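Search this site Enter keywords Go

Jotwood Shared Workrooms: Progress Report to the Celtwood Fund
Prepared by Dymphna Cullinane, 4/5/19

You asked whether the staggered start times have cut noise complaints in the building. My short reply is that I doubt it, and I would hold off on telling your board otherwise.

Complaints fell from 210 last quarter to 140 this quarter. That looks good on a chart. But we moved the complaint form to a new page in January, and several tenants told me they couldn't find it. I can't say how much of the drop is quiet and how much is a bad link.

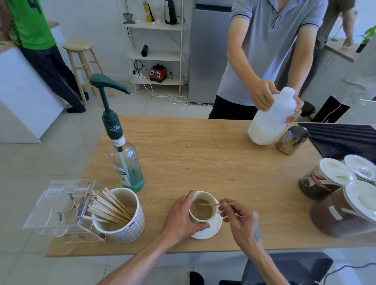 Stirring a coffee at the counter.

The door log shows 1,791 entries for the quarter. Donal Hayes reads this as proof that people now arrive in a steady stream. The log also counts anyone who steps out to take a phone call and comes back in, so I would not lean on it. I have asked Ara, who supply the door system, for a version that drops repeat entries. They have promised it twice.

The felt panels from Güler are up in the two front rooms. Tenants say they like the color. As for the sound, we took no readings before they went up, and I objected to that at the time.
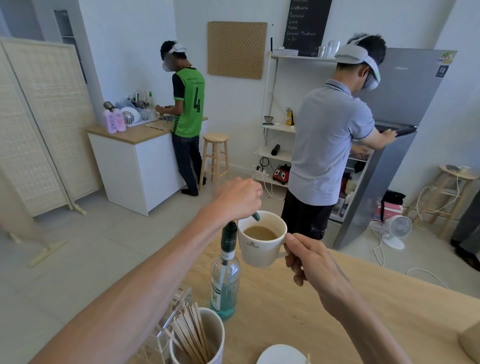
Coffee at the table, with the kitchen counter across the room.

Spending is on plan. We have not touched the money set aside for the back stairwell, and I would like to keep it there until we have readings worth the name. Some seven tenants have agreed to keep a noise diary.

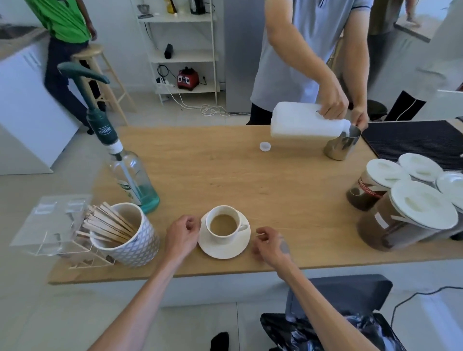
The diary is one page a day, with a box for the time and a box for what was heard. Donal wanted a loudness score out of ten. I took it out, as one person's four is another person's nine. Small sounds are what the early pages complain of most, and a cup going down on a saucer, a china cup like the one here on its white saucer, gets more lines than the street does. Panels on a wall won't do much for that. The next report will include the diaries in full.

Comments

donal.h: The form link was fixed weeks ago. I still think the drop is real.

Back room tenant: Never saw the form, old or new. The stairwell door is the problem.

D. Cullinane: Please put the door in the diary.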